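May 23, 2025 -- bench notebook, Pedbridge workshop

Desktop tower back on the bench. It is the one Flora Skinner brought over from the front office with a note taped to it saying "shuts off, no warning." Side panel off, power cord out and left out. Strap on before touching anything.

Went over the memory first. Annag had already tried swapping the modules between slots last week and wrote that it made no difference, but she did not say which order she put them back in. I marked each one on the label with a paint pen before moving it. Please do the same if you pick this up after me. Clips on one slot are stiff and need a thumb on the board edge while you press, otherwise the board flexes more than I like.

Blew the dust out with the hand bulb. The canned air is finished and Rory has put it on the Fikel order. Most of the dust was packed behind the front fan, a gray mat of it, and it came out in one piece.
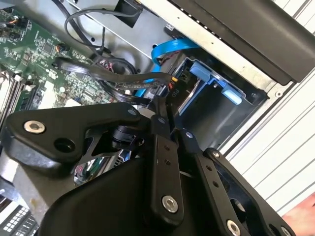 After that I reseated the main power plug and the small one near the processor. The small one was not fully home. The latch had not caught, and I could lift it with one finger. Can't say that was the whole trouble but it would fit with what Flora wrote. Pushed it in until it clicked and tugged it to check.

Ran it with the panel off for 17 minutes, no shutoff. Then powered down, pulled the cord and put one cable tie on the loose bundle that had been resting on the fan guard. I cut the old tie with the flush cutters -- the blue ones, not the Cordeiro pair, those are chipped at the tip.

Screws: 6 out, 6 in the magnetic dish. Two of them are longer and belong to the drive cage. Don't mix them up, the long ones bottom out in the side panel holes and strip the thread.

Still to do:
Memory test overnight, all modules in.
If it passes, pull them and test in pairs anyway.
Ask Lachlan Lennox whether the spare power supply on the top shelf was ever checked under load.
New paste on the processor. Ruaridh has the tube.

Panel stays off until the test is done. Don't put cups on the case.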